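7. Oktober 2025

Wieder erst um kurz vor acht aus der Werkstatt raus, und eigentlich wollte ich gleich ins Bett, aber wenn ich das heute nicht aufschreibe, weiß ich in zwei Wochen nicht mehr, was ich alles verstellt habe. Also Tee, Decke, Heft.

Die Zelle zickt seit Ende September. Angefangen hat es mit dem linken Arm, der beim Zurückfahren so einen kleinen Hüpfer gemacht hat, immer kurz vor der Ruhelage. Octavio meinte damals, das sei der Regler, und hat an den Werten gedreht, bis der Arm sich bewegte wie jemand, der zu viel Kaffee hatte. Danach hat Yamila alles wieder zurückgestellt. Der Hüpfer blieb.

Heute früh habe ich mir also endlich die Leitungen vorgenommen, was ich seit Tagen vor mir herschiebe (ich hasse Leitungen, man liegt auf dem Boden und hat nachher Staub im Kragen). Und siehe da: Die Leitung am Ellbogen war zu stramm verlegt! Bei fast gestrecktem Unterarm hat sie am Stecker gezogen, ganz wenig, aber eben genug. Ich habe den Kabelbinder aufgeschnitten und ihr deutlich mehr Luft gelassen, jetzt steht sie in einem großen Bogen über dem Tisch. Schön ist das nicht, Pascual hat auch prompt gefragt, ob das so bleiben soll. Ja, Pascual, das bleibt so. Jedenfalls bis Leiva die kürzeren Winkelstecker liefert, und die sind seit September »unterwegs«.

Rechts war es dann einfacher. Da waren zwei von den kleinen weißen Clips am Oberarm verrutscht, die habe ich abgenommen, die Stelle sauber gemacht und sie neu gesetzt. Beim Festziehen der Grundplatte habe ich gemerkt, dass eine Schraube sich noch fast eine halbe Umdrehung drehen ließ. Die hatte ich im Sommer selbst angezogen, glaube ich. Peinlich. Ich habe sie mit Lackstift markiert und die anderen gleich mit, damit man es beim nächsten Mal auf einen Blick sieht.

Nach dem Mittagessen (Linsensuppe, zu salzig) kam der Teil, den ich mag: Nullpunkte neu anfahren, Greifer auf und zu, auf und zu, und dann der Probelauf mit den USB-Sticks. Adom hatte sie aus seiner Schublade gekippt, alles durcheinander, dazu die weiße Schale, in die sie am Ende rein sollen. Ich habe sie extra unordentlich hingelegt, auch so, dass welche dicht beieinander liegen, sonst ist es ja keine Prüfung.
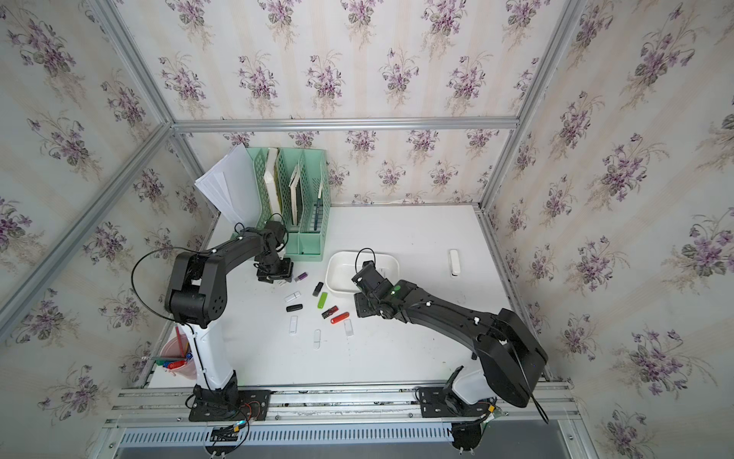 Der erste Durchgang war eine Katastrophe, das gebe ich zu. Der linke Greifer hat dreimal daneben gefasst, immer zu weit hinten, und da fiel mir ein, dass nach dem Nullen noch der alte Versatz in der Datei stand. 2 Millimeter! Ich sitze da und schimpfe auf die Mechanik, und dabei ist es meine eigene Zahl. Rausgenommen, neu gestartet, und dann lief es. Also fast. Die durchsichtigen Sticks mag er immer noch nicht, auf dem weißen Tisch sind die aber auch wirklich gemein. Yamila will es morgen mit anderem Licht probieren, ich würde ja eher eine graue Matte drunterlegen. Wir haben ein bisschen gestritten, freundlich.

Insgesamt 82 Griffe habe ich heute mitgeschrieben, über 35 davon noch vor der Korrektur, die zählen für mich nicht. Danach kein einziger Hüpfer mehr. Ich habe bestimmt zehn Minuten nur dagestanden und zugeschaut, wie der linke Arm zurückfährt, ganz ruhig, und mich gefreut wie ein Kind.

Emiliano kam gegen fünf vorbei und hat wieder von der Tapete angefangen. Er findet die Veilchen scheußlich und hätte am liebsten alles neutral grau. Ich hab sie inzwischen richtig lieb gewonnen, so ein bisschen Tante-Wohnzimmer zwischen den Aluprofilen. Und die Leute von Gitisby wollten ausdrücklich wechselnde Hintergründe, also bleibt sie vorerst hängen – danach kommt irgendwas mit Streifen, die Rollen stehen schon im Flur.

Was noch offen ist, damit ich es morgen nicht suche: Die Kabelschlaufe unten rechts hängt mir zu tief, da bleibt irgendwann einer mit dem Fuß drin. Die Backen vom rechten Greifer will ich mir mit der Lupe ansehen. Und ich muss bei Broletti anrufen, ob sie den Schmierstoff in kleinen Tuben haben, der große Eimer vom letzten Mal ist uns halb eingetrocknet.

Mama hat auch noch angerufen, genau beim Nullen natürlich. Ich rufe morgen zurück. Der Tee ist kalt, die Knie tun weh vom Werkstattboden, gute Nacht.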